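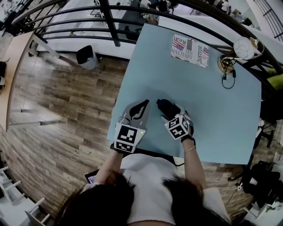 What's a mezzanine? (say MEZ-uh-neen)

A floor that's only part of a floor! It sits between two bigger ones, and from up there you look down into the room below. Like a balcony, but indoors.

Why build one? More space, same roof. Room for a table, a lamp, people working. The big room still feels big and bright.

What's the railing for? So you don't fall off, silly. Thick bar on top to hold, thinner bars underneath. No climbing. No leaning way over. No droping stuff on people!!
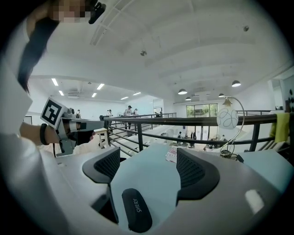

Dark metal railing, lower floor on the other side. Find the lamp with the swirly shade!

Try it: shoebox on its side, card shelf halfway up, only reaching 5 inches in. Straws for the rails. Ages 7 and up, get a grown up for teh cutting.

Arnel Dagdag, Jul 24, 2023. Stairs are next, in August.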